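Sturano hand gripper, two months in

28 September 2020

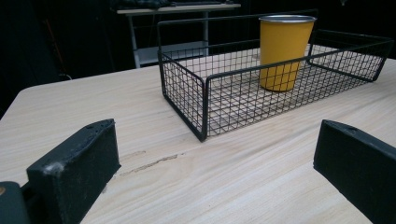 I wanted something I could hold and squeeze all day without my wrist complaining, and the Sturano does that better than the Vurus I had before it. The balance is lovely! You pick it up and the weight sits right over your palm, so the fingers go where you look (the Vurus always wanted to tip forward, and by the afternoon I was fighting it).

I've logged 614 grabs with it so far, mostly cups and light kitchen stuff. Tapered cups are where it really won me over. The Vurus would ride up the side and let go, while this one closes evenly and stays put, even on a slick finish. Wire baskets are trickier. You have to come in from above and open wide, and I still clip the rim now and then.

Gripes? The trigger spring is stiff for the first 400 squeezes or so it feels, then loosens up nicely. Black fingers show every speck of dust. And the camera mount takes 2 different screw sizes, which drives me nuts.

Farhad Tabrizi at Briscombe talked me into trying the softer pads next. I'm hoping to have those on by December and will add a note then.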